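ホーム | 台所 | そうじ | 道具の手入れ | もくじ | お問い合わせ

木の台とつきあう話、あとマグと布とボウルの定位置のこと

いいね 274　シェア 66　コメント 2

前回の鍋ぶた収納の記事に「で、木の台のほうはどう手入れしてるんですか」と聞いてくださった方がいたので、今回はその話です。うちの土間の台、板を何枚もはぎ合わせた明るい色の木の天板で、見た目はとても気に入っているんですが、使いはじめの一年はまあひどいものでした。輪じみはできるし、端はささくれるし、気がつくと物置き場になっているし。いまもきれいとは言い切れませんが、だいぶ楽になったので、やっていることを思いつく順に書いていきますね。順番に意味はないです。

■ふだん拭きは「かたく絞って、木目に沿って」

基本中の基本なんですけど、私はこれを長いことやっていませんでした。びしょびしょの布で円を描いてゴシゴシ、が母ゆずりのやり方で、ステンレスの流し台ならそれでいいんですよね。木の台だと板の継ぎ目に水が残って、乾いたあとにうっすら黒い筋が出ます。

いまは布を水でぬらしたら、もう一滴も落ちないというところまで絞って、木目の方向にすーっと拭くだけ。そのあと乾いた布でもう一回。二度拭きは面倒に聞こえますが、二枚目は本当にさっとなでる程度です。朝いちばんにお湯をわかしているあいだに終わります。

油がはねたときだけ、ぬるま湯に食器用洗剤をほんの少したらして拭きます。泡が立つほど入れると、今度は洗剤を拭きとるために何往復もすることになるので、泡が立つか立たないかくらい。あとは水拭き、から拭き。アルコールのスプレーは、うちの天板はオイル仕上げなので使っていません。一度やって、その部分だけ白っぽくなってしまったことがあって（いちばん目立つ真ん中でした、泣きました）、それからは出していません。仕上げが何かわからない台なら、裏側か脚の内側で試してからにしてくださいね。

■輪じみができてしまったら

熱いマグをじかに置くと、白い輪っかが出ることがありますよね。うちの台にも薄いのが二つ残っています。

まだ新しい白い輪なら、乾いた布をあてて、その上から低温のアイロンをちょんちょん、と短く。スチームは切ります。置きっぱなしは厳禁で、数秒あてたら布をめくって確かめる、をくり返します。これで消えたのが一つ、薄くなっただけのが一つ。塗装によっては合わないこともあるので、大事な家具では無理しないほうがいいと思います。

黒いしみのほうは手ごわいです。鉄のものを濡れたまま置いたときにできるあれ。紙やすりをかけるしかなくて、私は240番で木目に沿って軽くこすって、400番でならして、そこだけオイルを塗り直しました。塗り直したところだけ色が若返って、かえって目立つんですよ！　でも半年くらいたったら周りとなじんできたので、いまは気になりません。焦って全面をやすりがけしなくてよかったです。

■オイルは少なく、よく拭きとる

十一月になって空気が乾いてくると、天板の手ざわりがかさっとしてきます。そうなったら塗りどき。私は「キソ」という金物屋さんの量り売りのオイルを使っています。お店のアンキツァさんに「足りないかなと思うところでやめておきなさい」と言われたのに、最初の年はたっぷり塗ってしまって、三日たってもべたべたでした。新聞が貼りつきました。はがした跡に、天気予報の欄が左右逆に読めました。

いまのやり方はこうです。

1. 台の上のものを全部おろして、かたく絞った布で拭く。
2. ひと晩そのまま乾かす。
3. いらないTシャツを手のひら大に切って、オイルを五百円玉くらいしみこませる。
4. 木目に沿ってのばす。端と角は忘れがちなので先にやる。
5. 十五分くらい待って、別の布で全体をしっかり拭きとる。もう布につかないな、というところまで。
6. 翌日まで物を置かない。

それから大事なことをひとつ。オイルをしみこませた布は、丸めてゴミ箱に捨てないでください。種類によっては熱をもって火が出ることがあります。私は水を張ったバケツに沈めて、濡れたままビニール袋に入れて、自治体の決まりどおりに出しています。

裏面ですか？　塗ってます、年に一回だけ。表だけ塗っていたら反ってきたという話を読んで怖くなりました。台の下にもぐって仰向けで塗るので、目に入らないようにめがねをかけてやります。

■台の上に「出しておいていい物」を決める

さて、手入れより効いたのがこっちでした。物が少ないと拭くのが早い。あたりまえなんですけどね。

前はこの台に、郵便、はさみ、充電器、輪ゴム、みかん、なんでも乗っていました。拭くたびに右へ寄せて左を拭いて、左へ寄せて右を拭いて。そのうち拭かなくなるわけです。で、ある日全部を段ボールに入れて、使うときだけ取り出して、使ったものは台に戻してよい、ということにしてみたんです。一週間やって、毎日戻ってきたのは飲みもの用のマグと、布巾と、ボウルでした。輪ゴムは一回も出番なし。あの束はなんだったんでしょう。

そこからは、この三つだけは出ていてもよし。ほかは使い終わったらしまう。ゆるい決まりですが、家族にも説明しやすいんです。「三つ以外はしまって」で済むので。

■マグは欠けにくい場所に

マグを台のふちに置く癖、ありませんか。私はありました。ひじがあたって落として、土間のコンクリートなので、もうひとたまりもないです。お気に入りを続けて割ったあと、ふちから手のひら一枚ぶんは離す、と決めました。それから取っ手の向き。通り道のほうに取っ手が出ていると袖をひっかけます。自分が座る側に向けておくと取りやすいし、ひっかけにくいです。

茶しぶの落とし方もよく聞かれます。白いマグはどうしても目立ちますよね。私は重曹を小さじ一杯くらい、ぬらした指につけて内側をくるくるやるだけ。たいていはこれで落ちます。がんこなときは酸素系漂白剤をお湯に溶かして三十分つけおき。金色や銀色の絵つけがあるものはやめておいてください。柄が薄くなります（経験者です）。メラミンスポンジも便利なんですけど、つやのあるうわぐすりに細かい傷がついて、かえってしぶがつきやすくなる気がして、私は底の裏だけに使っています。

底の裏といえば、うわぐすりのかかっていないざらざらの輪っかになっているマグは、木の台をひっかきます。目の細かい耐水ペーパーでひとなでしておくと違いますよ。水をつけながら、粉が飛ばないように。

■布巾は四つ折り、角をそろえすぎない

布巾の置き方でずいぶん試行錯誤しました。丸めて置くと乾かないし、見た目もよくない。かける場所を作ったら、今度はかけに行くのがおっくうで、結局ぽいっと放ってしまう。

落ちついたのは、ただの四つ折りで平らに置く、というやつです。端が多少ずれていても気にしない。きっちりそろえようとすると続きません。シューフェンさんという友だちは三つ折りを二回する派で、たしかに引き出しに立てて入れるならそっちがきれい。出しておくなら四つ折りのほうが、広げるのが一回早いです。

ただし、平らに置いていいのは乾いた布巾だけです！　ぬれたのを木の台に置きっぱなしにすると、四角いしみになります。使ってぬれたら流しのバーへ、台の上には乾いたのを一枚。これだけは口うるさく言っています。

色は濃いめがおすすめです。「アンダリ」で一枚369円だった青緑のをまとめて買ったら、明るい木の上でよく見えるので、どこに置いたっけがなくなりました。同じ色でそろえると、洗濯かごから出したときに仕分けも楽です。新しいうちは色が出るので、はじめの二、三回は別に洗ってくださいね。私は枕カバーを一枚、ほんのり水色にしました。

柔軟剤は使いません。水を吸わなくなってしまうので。におってきたら、酸素系漂白剤を溶かした熱めのお湯につけておいて、すすいで、日なたに干す。煮洗いはもうやめました、鍋が足りなくて。

■ボウルはなんでも受け

ボウルを一つ出しておくと便利ですよ、と言うと「何を入れるの」と聞かれるんですが、決めていません。豆のさやをむくときはさや入れ、ボタンつけをするときはボタン入れ、みかんの時期は皮入れ。作業のあいだの一時置きです。口が広くて、ひっくり返りにくくて、片手で持てる大きさ。うちのは口が丸くて深緑のです。

コツは、一日の終わりにかならずからにすること。からにしないと、ただの小さい物置き場になります。レシート、ねじ、電池、あめ玉……覚えがあるでしょう。夕飯の片づけのついでにボウルをのぞく、と習慣にしておくと、ねじが見つかったときに「どこのだっけ」とその日のうちに思い出せます。翌日になるともう無理です。

■奥に低い棚を足したら広くなった

台が狭いなら、奥に低い棚を置いてみてください。板に短い脚がついただけの、台の上にのせる棚です。うちのは天板と似た木の板に、細くて黒い金属の脚。下にもすきまができるので、奥のほうが二段で使えるようになります。

選ぶときに見たほうがいいのは脚の先です。金属がそのままだと、動かすたびに天板に跡がつきます。フェルトを貼るだけでいいんですが、丸く切るのがめんどうで、私は四角いまま貼りました。はみ出しているけれど、上からは見えません。

棚の下はほこりがたまります。なので奥には手を入れなくても済むよう、柄の短いほうきをつっこんで手前にかき出しています。週に一回できればいいほう。棚ごと持ちあげて拭くのはオイルの時期だけです。

それと、棚の上を飾り棚にしないこと。最初に花びんを置いたら、翌週には写真立てと鉢が増えていました。広くするために買ったのに。

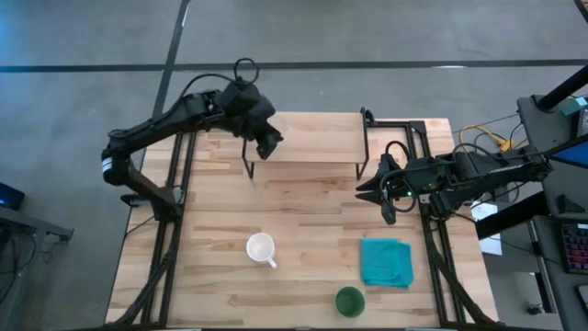 手前に白いマグ、青緑の布、深緑のボウル。奥が低い棚です。

物の並べ方は、正解があるわけではないと思います。私の場合はマグが左寄り、その右に布、手前のふちに近いほうへボウル、という並びがしっくりきます。左手で飲んで右手で拭くから、という単純な話で、利き手が逆の方は全部ひっくり返してみてください。ボウルはふちに近いほうが、台の上のくずを手でさっと落とし入れやすいです。マグと違って、こちらはぶつけても重さがあるのでそうそう落ちません。とはいえ小さいお子さんのいるおうちは、もう少し内側がいいかも。

■寄せられた質問から

リーホアさんから「パンくずが板の継ぎ目に入ってとれません」。使い古しの歯ブラシで継ぎ目に沿って掃いて、そのあと掃除機のすきまノズルを近づけてください。つまようじでほじるのはおすすめしません。折れて先っぽが残ると、くずより取りにくいです。うちにも一本、二年ものの先っぽがいます。

アビリオさんからは「集成材の天板に鍋敷きなしで鍋を置ける加工はありますか」。うーん、私は知らないです。鍋敷きを使ってください。コルクのものなら厚めがいいですよ。薄いのは熱が抜けて、丸く色が変わることがありました。

あとは、におい。玉ねぎやにんにくを切ったあと台がにおうときは、粗塩をぱらっとまいて、半分に切ったレモンの切り口でこすって、すぐかたく絞った布で拭きとります。長く置くと色が抜けるところがあるので、こすったらすぐ、です。私は切りものをするときはまな板を敷いてしまうので、めったにやりません。

次は土間のコンクリート床の話を書くつもりです。しょうゆをこぼした跡がどうしても消えなくて、いま三つめの方法を試しているところ。うまくいった方がいらしたら、コメントで教えてください。

コメント（2）　シェアする　前の記事　次の記事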